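How to Wash and Block a Bordered Throw Blanket

By Sandrine Lemaire
Updated 2024-08-02

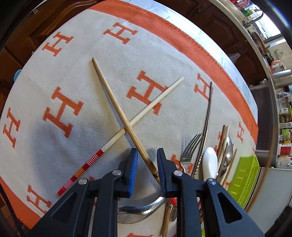
A throw with a contrasting border is two textiles joined by a line of stitching, and the two will not always shrink at the same rate. The result is a rippled edge or a cupped center that no amount of folding will remove. The method on this page applies to woven and knitted throws in wool, cotton, or a blend of the two. High-contrast colors need extra care at the dye test. An orange border against a cream-white field, with orange letter H's repeated across it, gives loose dye several places to bleed from, and every one of them has to be tested. Solid-color throws can skip to the measuring step.

What you need

A bathtub or large basin
Neutral-pH wool wash, or mild dish soap for cotton
White cotton cloths
A tape measure and a notebook
Two large bath towels
Rustproof T-pins
Foam blocking mats, enough to cover the full size of the throw

Dye test

Wet a white cloth with cool water and a drop of the wash you plan to use. Press it against the border for one minute without rubbing. Repeat on one printed or woven motif, using a clean part of the cloth. If the cloth picks up color, stop. A throw that bleeds in cool water should go to a dry cleaner. Color catcher sheets reduce staining but do not fix loose dye.

Measuring

Lay the throw flat on a table or floor and smooth it by hand. Do not pull. Record the length along both long sides and down the center, then the width at both ends and across the middle. Measure the border separately at the 4 corners. Write the numbers down before the throw gets wet; wet wool will stretch to almost any figure you ask of it.

Check the border seam while the tape is out. Skipped or broken stitches should be repaired now with matching thread, using a backstitch of the same length as the original.

Washing

1. Fill the tub with cool water and mix in the wash. Use the dose on the label.
2. Lower the throw in, folded loosely in thirds. Press down until it is fully wet.
3. Soak wool for 15 minutes and cotton for 30. Do not agitate wool.
4. Drain the tub with the throw in place, then press the water out with flat hands.
5. Refill at the same temperature and rinse. A sudden change in temperature will felt wool. Repeat until the water is clear.

Lift the throw with both arms underneath it. Hanging it by one edge while full of water will stretch the seam — usually for good.

Extracting water

Spread the throw over the two towels, roll everything up together, and kneel along the roll. Cotton can take a low spin in the machine. Wool can too, inside a mesh bag, with no added rinse.

Blocking

Lay the throw on the mats and square the corners first. Ease the sides out to the recorded measurements and pin through the border, close to the seam. Space the pins evenly, then check the center width. If the border ripples, move the pins inward until it lies flat, even if the finished size comes out slightly small.

Leave it pinned until fully dry. In June, with a fan running, my cotton throws take a day and wool takes two.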